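Prekico Storefront, Set-up Guide
Revised June 2024

## 4. Connecting in-store stock to the online shop

This section covers linking a physical till to the Prekico online catalog so that both draw on one stock count. Complete section 3 (Tax and currency) first. The account used must have the Owner or Manager role.

### 4.1 Before you start

- Close all open sales on every till.
- Export a copy of the current stock list from **Stock > Export**. Keep it until the first full sync has finished.
- Check that every item has a SKU. Items without one are skipped and listed in the sync log.

> **Note:** The Basic plan holds up to 1000 SKUs. Size and color variants each use one.

### 4.2 Link the till

1. On the till, open **Settings > Channels** and select **Add channel**.
2. Choose **Online shop**. A pairing code appears and stays valid for 30 minutes.
3. In the Prekico dashboard, go to **Locations > New location**.
4. Enter the store name as it should appear to customers at checkout, for example "Tindness, Main Street".
5. Enter the pairing code and select **Link**.
6. Wait for the status to change from *Pending* to *Linked*. Do not restart the till during this step.

If the status stays at *Pending* after the code has expired, remove the location and repeat from step 1. An expired code cannot be reused.

### 4.3 Choose the master count

When the two counts differ, one must overwrite the other.

1. Open **Locations > [store name] > Stock source**.
2. Select **Till** or **Online shop**.
3. Select **Preview changes**. The list shows each SKU with its old and new quantity.
4. Review the list, then select **Apply**.

> **Caution:** Apply cannot be undone from the dashboard. To restore the earlier count, import the file exported in 4.1.

For most stores with an existing till, **Till** is the correct choice. In the Wysocka pilot, which was set up with **Online shop** as the source, 293 items were reset to zero on the till and had to be counted again by hand.

### 4.4 Set the safety buffer

The buffer holds back units from online sale to allow for items that are in a customer's basket in the store but not yet rung up.

1. Open **Stock > Buffer**.
2. Enter a whole number. The default is 2.
3. To set a different buffer for one category, select **Add exception** and repeat.

A buffer of 0 is allowed. With this setting, the last unit of an item can be sold in both places before the counts update.

### 4.5 Turn on store pickup

1. Open **Delivery > Pickup** and switch on the location.
2. Enter opening hours. Pickup slots are offered only within these hours.
3. Set the preparation time.
4. Place a test order and confirm that it prints at the till.

Locations that use Makcombe receipt printers must run driver version 42 or later. Earlier versions print the order number but leave out the pickup code.

> **Note:** Holiday hours are not copied from the previous year. Enter them again each September.

Questions about this section go to Letay Tilahun, Store Integrations. Include the location name and the most recent sync log. 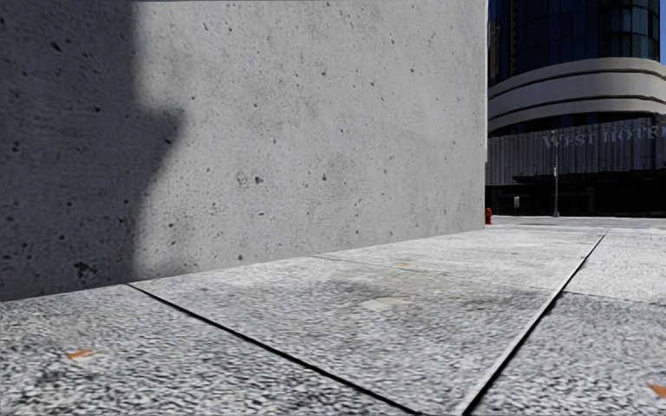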